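Zedard Tells Robot Makers: Show Us the Failures Too

Plornville, December. Zedard, the independent testing group, today published draft rules for reporting how well two-armed robots handle clothing. The group says most success rates quoted to buyers can't be checked and shouldn't be relied on.

Zedard asked 12 suppliers for the full trial records behind their advertised numbers. Only 2 sent them.

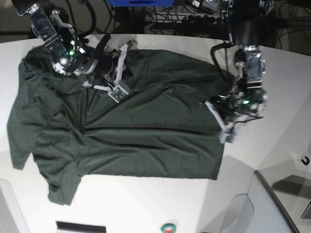

Under the draft, a folding claim would count only if every attempt is logged, including those where a person stepped in. The starting state of the garment must be logged as well. A T-shirt already spread out on a smooth white table, with two grippers already on it, is a much easier problem than the same shirt pulled from a full bin, and a buyer should be told which one was tested.

"I've read plenty of brochures that say 'reliable' and never say how many tries it took," said Sohail Abbasi, who led the drafting. "I don't expect this document to fix that by itself. Suppliers can ignore it, and I suspect several will."

A pilot of the rules at the Skoltberg laundry site logged 1,420 attempts over 3 months. Zedard will release the raw logs with the final text and won't publish a ranking.

Comments on the draft can be sent to the Zedard standards desk in Plornville.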